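Teaching by Hand at Edton: Notes from the Flower Table

It is now my duty, and on most days my pleasure, to report on the teaching work carried out at our Edton workshop. The present task is the sorting of artificial flowers. An operator guides the arm by remote control, the arm records each movement, and the record is later used to train the Dirinier software. In December we set ourselves a target of 271 complete runs, of which 266 have been accepted.

Flowers were chosen with some care. A stem is thin, it rolls, and the head is much heavier than the part one wishes to grip. At close quarters the wrist camera sees little besides petal and leaf, and the operator is required to slow down well before that point.

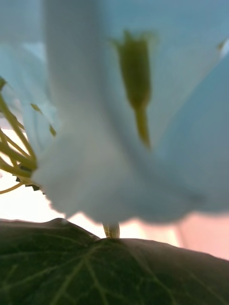 Galang wrote in response to my previous entry that slow runs teach slowness, and that an arm trained by nervous people will itself be nervous. The objection is a fair one. Our practice is to permit a pause before the grip and to discourage pauses after it. Runs with long waits in mid-air are marked and set aside.

The approach itself has been revised. Operators are asked to open the fingers wide, bring them down on either side of the stem and close only when the arm is still. Where stems cross, the upper one is to be taken first. This rule cost us 75 early runs, all of which had to be repeated.
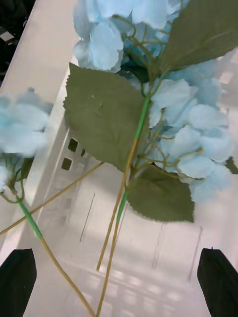 Would it not be simpler to take hold of the arm and move it directly, asked a reader from Hokurness, who had found the hand controller tiring after a single morning. We did try guiding by hand. It is easier to learn and gentler on the wrists, but the operator's own sleeve and fingers appeared in a good share of the recordings. Remote control was kept for that reason, with sessions limited to forty minutes.

Each run begins with the flowers laid out afresh. Roses, hydrangeas and loose leaf sprigs are placed without a fixed pattern, and stems may overlap.
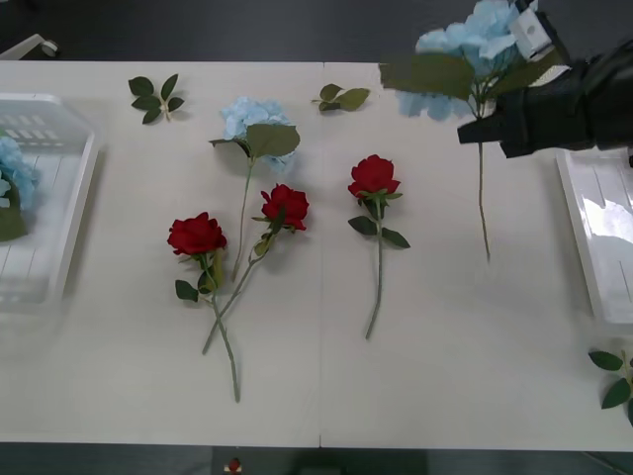 The operator decides which flower to lift first, and that choice is recorded along with the movement. Two operators seldom agree on the order. I have asked that both versions be retained until the next round of training, when they will be compared.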